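Questions I get asked about my sourdough mornings

Do I need to bring anything?
Just an apron and a tub with a lid, so you can carry your starter home on the bus!

How long does it last?
We start at 10 and I let you go after 3 hours (I do talk a lot, sorry).

What does it cost?
It's £40, or £50 if you'd like a banneton to keep. Lunch is included, usually soup.

Where are you?
Trallville, two streets up from the Plilley bus stop. Parking's dreadful before noon, so do walk if you can.

Can I bring my children?
Yes please, over-sevens are very welcome, and they're often better at shaping than the grown-ups. Email me, Dilruba Sultana, and I'll save you a spot. 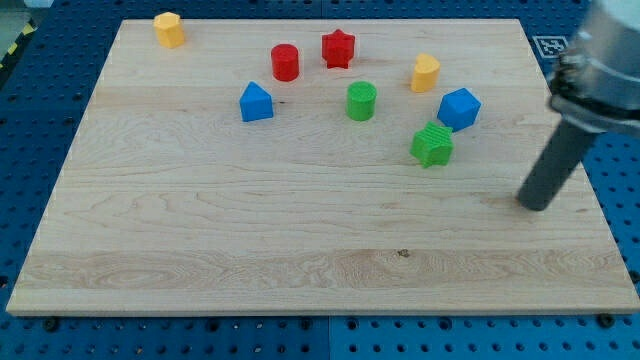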